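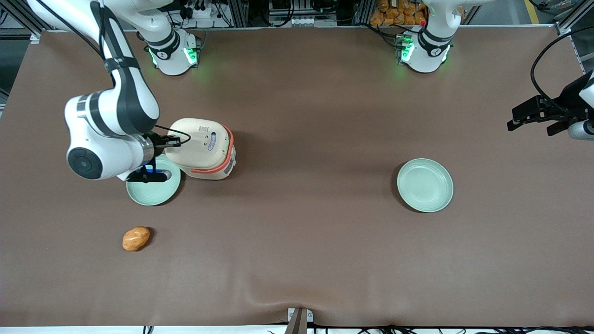

Why do robots drop things?

Most of the time a robot drops something because it has lost track of how hard it is squeezing. Its fingers can be strong and its motors can be fine, but if the message about the squeeze gets lost on the way, the robot is only guessing. And robots are terrible guessers.

OK so. The story of the big drop, because a lot of you asked for it after the last page (the one about robot vacuum cleaners and socks). It happened in June at Lanon, a workshop where people teach robot arms to do kitchen jobs. Picking up a box. Putting it down. Moving a bread roll onto a plate. Sounds boring, I know! Keep reading.

The two arms

The arms are big and white and shiny and they're bolted down at the far side of the table. Left and right, like yours, except the robot sort of faces you. So the robot's right arm is on the left side of the picture. Try it with a friend. Stand face to face and both put up your right hand. See? Opposite sides.

An arm has joints, same as you. Shoulder, elbow, wrist, with a few extra bendy places you don't have. At the end is the gripper, which is the hand. No thumb, no pinkie. The robot's left gripper has two fingers that sit side by side, you can see them pointing in from the right with nothing in them. The other one has got hold of the cream box with the orange band.

The people at Lanon call the pair of them Skiserix. One name for two arms. The program that tells the arms where to go is called Montes.

What the job was

Pick up the box. Lift it six inches. Carry it across the table. Set it down softly. Open the fingers. Go back to the start.

That's it. A three year old can do it, if the three year old feels like it.

Skiserix had done this job in 80 practice runs and hadn't dropped the box once. People had stopped watching it closely. One person was eating a muffin. Remember the muffin, it comes back later.

What went wrong

On the next run the arm picked up the box just fine. Lifted it just fine. Started across the table. Then halfway over, the fingers opened.

Bang.

The box hit the edge of a plate, the plate flipped over, the box rolled onto its side and the lid popped off. There was dry rice in it that day, for weight. Rice everywhere. Rice in the sleeves of somebody's sweater. They were finding rice in July.

The next bit is the part the grown ups really didn't like. The arm kept going! It carried nothing at all over to the other side of the table, lowered nothing very gently, opened its already open fingers, and went back to the start. Ready for another turn. It had no idea.

So that's two things wrong, and I want you to keep them apart in your head.

First thing, the fingers opened when they shouldn't have.

Second thing, the arm didn't notice.

Hunting for the fault

A fault is the thing that's broken or wrong underneath, the thing that makes the trouble happen. The rice on the floor is not the fault. The rice is just the mess.

Esmaeil Esfahani was the one who went looking. He fixes the arms at Lanon and he has a rule, which is don't touch anything until you've looked at everything. So he pressed stop, put the muffin person in charge of keeping people away from the table, and he looked for 15 minutes with his hands in his pockets.

Was the box too heavy? He put it on a scale. Same weight as before.

Were the fingers slippery? He wiped one with a clean cloth. Nothing came off.

Did somebody change the program? He checked Montes. Same as the day before.

Then he moved the arm very slowly, a tiny bit at a time, and watched the cable.

The cable

Find the thin black cable in the picture, the one that makes a loop from the wrist of the arm over toward the box. Cables like that one carry messages. At Lanon one wire inside says "squeeze" or "let go." Another wire carries news back the other way, so the robot knows how hard it's squeezing right now.

Think about your own hand. You pick up a paper cup of water. If you squeeze too hard it crumples, if you squeeze too soft it slips. You don't look at your fingers, you just feel it, and your nerves take the feeling up to your brain. The cable does the job of the nerves.

Now bend a paper clip back and forth. Back and forth, back and forth. Snap! Wires can do that too. Every time the wrist turned, the loop bent in exactly the same spot, and inside the black rubber one tiny wire had cracked. You couldn't see it from outside. When the wrist was straight the cracked ends touched and everything worked. When the wrist turned they came apart, just for a blink.

In that blink the news about the squeeze stopped coming. Montes saw a blank where the squeeze number should be. A blank looked to it like "not holding anything." And there was an old line in the program, left over from an earlier job, that said if you're not holding anything, open up and get ready.

So it opened up.

One little crack plus one old line of program. If you'd had the crack and a better program, it would have stopped and asked for help. If you'd had the old line and a good cable, it could have gone on for ages and been fine. It took both. Lots of accidents are like that, ask anyone who fixes trains.

But why didn't it notice?

It wasn't checking. That's the whole answer to thing number two. Montes had a list of moves and it did the moves. There was a camera, but the program only used the camera to find the box at the start. After that it didn't look again until the next run.

It would be like you shutting your eyes as soon as you'd picked up your lunch tray and walking to your table from memory. Please dont try this one.

Green lights

The bases of the arms have green lights on them. You'd think green means everything is OK, right?

On these arms green means the arm has power and the motors aren't complaining. It doesn't know about the cable to the hand. It doesn't know about rice. The lights were green before the drop, green during the drop, and green after it. Nothing wrong with the lights, they were telling the truth about the thing they check. People were just reading more into them than was there. At Lanon there's now a sticky note by the stop button that says GREEN = AWAKE.

What they changed

New cable, and a bigger loop in it. A big loop bends gently. A tight loop bends sharply, and sharp bends are what crack wires.

The old line in the program is gone. Now if the squeeze number goes blank, the fingers stay exactly where they are, the arm stops and a buzzer goes. The buzzer is horrible. It sounds like a goose.

The camera looks again halfway across, and again at the end. Is there a box in my hand? No box? Stop.

And somebody bends and checks the cables every morning at six, before the arms get turned on.

Also they swapped the rice for a bag of sand that's sewn shut. Esmaeil's idea. He did most of the sweeping.

Could somebody have been hurt?

Good question and I should've got to it sooner. The box was light and it only fell on a table. But the people at Nirent, who make the heavier arms for warehouses, wrote in and asked Lanon for the whole story, because their arms lift crates. A crate falling is a different thing altogether.

That's why there are rules even for a small slow arm with a lunch box. Nobody reaches under something a robot is holding. Not for a second, not to grab a bread roll. If something falls you let it fall, and you press stop first and pick up second. Long hair tied back, no dangly sleeves. And the person with the stop button doesn't hold anything else. Which brings us back to the muffin. On the day of the big drop, the person who was meant to be at the stop button had the muffin in one hand and coffee in the other, and it took a while to find somewhere to put them. So now food stays outside unless it's food for the robot to practice on.

Try it at home

You need a paper cup, some dry beans, a thick winter glove and a grown up who doesn't mind beans on the floor.

Put the beans in the cup. Pick it up with your bare hand, carry it across the room, put it down. Easy. Now do it with the glove on. Harder? The glove blocks a lot of the squeeze news. Now glove on and looking up at the ceiling, standing still this time, just lift the cup and put it down again. You've got hardly any news left except what your arm tells you.

See if you squeeze harder than you need to. Most people do. Look at the cup afterwards, is it dented? Some robots are set up to do that on purpose, squeeze extra hard just in case, and that works all right for a metal box and very badly for a bread roll. A squashed roll is a kind of accident too, just a quiter one.

Words from this page

Gripper – the hand of a robot arm.
Joint – a place where the arm bends or turns.
Sensor – a part that notices something, like a squeeze or a bump, and sends the news along.
Fault – the broken or wrong thing underneath the trouble.
Stop button – big, easy to hit, and you never get in trouble for pressing it.

Next page is the one about elevators, and why the doors open again when you stick your foot in. Send your questions in before then, and write your age on them, some of you keep forgetting.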